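About Slanina

Slanina makes shape blocks. Stars, hearts and their relations, in plastic, in colors you can tell apart from across a room. We also make the wooden boards they sit on. If you were hoping for the bacon company (the word means bacon in a couple of languages, and we get the emails), we can't help you, but we do have a favorite butcher.

The business started in Birsen Yüksel's garage in Mendby, where she was trying to replace one lost piece from her nephew's shape sorter. The manufacturer had been out of business for years. Birsen had a small molding press, a free weekend and a poor sense of how long things take. By April she had a replacement piece that didn't fit the sorter, and 100 others just like it. She gave most of them away to a preschool down the road. The preschool asked for more, in other shapes, and offered to pay, which struck everyone involved as a good development.

The name came from Ctibor Malý, who joined her that summer and was eating lunch when the registration form had to be filled in. He has since offered to change it. The sign was expensive, so no.

What we make

Our main line is called Fikska. It's a set of loose shapes for sorting, lining up, stacking badly and carrying around in a coat pocket for a month. There's no box with holes in it. We tried one and found that children learned the holes in an afternoon and then used the box as a hat. Without the box they keep inventing things to do. Teachers tell us about long lines of blocks that must not be disturbed during snack, and about feuds over who gets the heart.

The blocks are thick on purpose. A thin star lies flat and is hard to pick up with short fingers, while a thick one can be grabbed by the sides, stood on a point for half a second and knocked over, to applause. We round the edges as much as we can before a star starts to look like a flower. Marek Ďurica runs the molds and has strong opinions about exactly where that line is. He will share them with you.

We also make a larger size for classrooms, called Oltberg after the street our first workshop was on. It's the same shapes, just bigger, and slightly harder to lose under a radiator.

The boards

A loose block needs somewhere to be, and for years that was the floor. Then Agata Santoro came to us from a kitchenware shop and asked why we didn't just use cutting boards. We had several clever reasons, and she waited until we had finished. 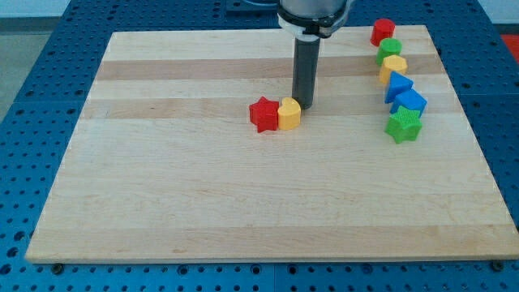 Agata's boards are maple, in strips, and they're cutting boards in every way except that we'd rather you didn't cut on them. The wood comes in slightly different shades and we don't try to match it. She used to sort strips for sameness at her old job and says she has done enough of that for one lifetime. A pale board also does the colors a favor: a red star next to a yellow heart looks like exactly that, even to a tired adult at the end of the day. Parents have reported that the darker tan stripes get treated as roads, rivers or the edge of somebody's territory. We'd love to claim we planned this.

The early boards were painted white. They looked very smart in the catalog and terrible everywhere else, and if you own one, we're sorry, and please stop sending photos.

Who we are

There are 17 of us now, which is more than the lunch table holds. Birsen still runs the company and still can't walk past a toy shop. Ctibor does sales and answers the bacon emails, courteously. Marek has the molds. Agata has the boards and, by general agreement, the good chair. Jozefína Tóth packs and ships everything, and is the reason your order arrived with all its pieces. Before Jozefína, this was less certain. If you find a handwritten note in your box, it's from her, and she does read the replies.

We moved to our present building in Mendby after the garage flooded for the second time. It used to sell bathroom fixtures. There's still a very nice sink in the front hall that isn't connected to anything.

Spare pieces

Since the whole thing began with one lost block, we replace lost blocks. Write to us with the shape and the color and we'll put one in the mail. You don't have to explain what happened to it, though we enjoy it when you do. The current record holder is a customer who has lost 27 pieces from a single set. We've stopped asking about the dog.

Boards can be sent back for sanding and oiling. Allow 2 weeks, longer before the holidays, and please remove the stickers first. All the stickers.

Visiting

You're welcome to stop by the workshop on weekday mornings. There's a small shop by the door with seconds at half price - mostly hearts that came out a shade too orange for Marek. Schools and preschools should call ahead so Ctibor can hide the good pens. Parking is behind the building, next to the pile of pallets we keep meaning to do something about.

This page was last updated on January 24, 2022, when Agata pointed out that it still said we worked in a garage.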